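November, Tuesday, bench notebook, Pluvmont workshop

Okay, so I finally gave the packaging drawer its day. I've been writing "sort the bags" at the bottom of the to-do page since summer and then turning the page so I don't have to look at it, and this morning I couldn't get the drawer shut at all. So, no glue tests today, sorry to whoever was waiting on the Pratia samples. They're still on the second shelf with the lid taped down.

The plan was simple. Take everything plastic out, flatten what can be flattened, keep the bags we can use for parts and offcuts, and put the rest in the film recycling sack. I set myself until lunch. (Lunch came and went!)

First problem is that flattened bags don't stay flat. I tried the trick of folding each one in thirds and sliding it under the steel rule, and that's fine for the thick clear ones, but the thin white ones spring right back up the second you lift the rule. They also cling to your sleeve. I had one stuck to my elbow when I went to answer the door and didn't find out until I got back.

Second problem, the print. I wanted to keep any bag with a code on it together with the order it came in, and that means checking both sides before it goes anywhere. We lost the Tikley hinge order last spring exactly this way: the bag went out with the trash and then we had 706 on the packing slip and no way to look up what 706 was. So the new rule is that anything with a code gets pulled out and set to one side, wrinkles and all, and I deal with it at the end.
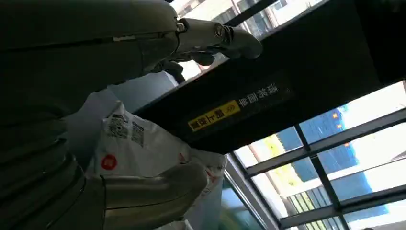 White bag with the square QR code and round red logo. Goes in the "codes" pile.

The codes pile got bigger than I expected. A lot of them have more than one code, and I never know which one is the useful one, so I've stopped guessing. I smooth the bag out with the side of my hand, snip out the whole printed area with plenty of margin, and tape that to an index card with the order written next to it. The card goes in the tin. If you need a part number later, look in the tin first before you come and ask me, because I will only go and look in the tin.

Smoothing them is the slow part. If there's a crease running through a code my phone just sits there hunting. Things I tried: pulling the corners tight (works if you have somebody to hold the phone), pressing it under the scrap of acrylic (works, but watch the glare from the lamp), and a warm iron through a tea towel. Do not do the iron. It was on the lowest setting and the bag still shrank up like a chip packet in the oven, and now the tea towel is a rag. I've put it with the rags.

Rustle note, because I got asked: yes, it's loud. I had the radio on and gave up on it after a while.

What's in the drawer now, front to back. Small zip bags first, the ones for screws. Then the medium clear ones from Pfister, which are lovely and thick, and please don't use them for sandwiches. Then the big plain white ones, rolled up with a rubber band on each roll. I tried rolling them two at a time and they come out fat and lopsided, so it's one to a roll. Anything torn or sticky went in the film sack by the back door, and that sack is full, so it needs to go out with the next run.

The drawer shuts! It catches a little on the left runner but it did that before. I put a bit of candle wax on it and it's better than it was, though I think the screw at the back of the runner is stripped. Need a 3 mm bit to check and I can't find ours. If you have it, I'm not mad, just put it back in the block.

Left to do: cut labels for the three sections, finish taping up the cards (I stopped partway when the tape ran out), and ask Tikley if they'll resend that old slip. Also buy tape. The wide one, on the 1000 inch roll, the short rolls are gone in a week.

Glue tests tomorrow morning, first thing, before I open any more drawers.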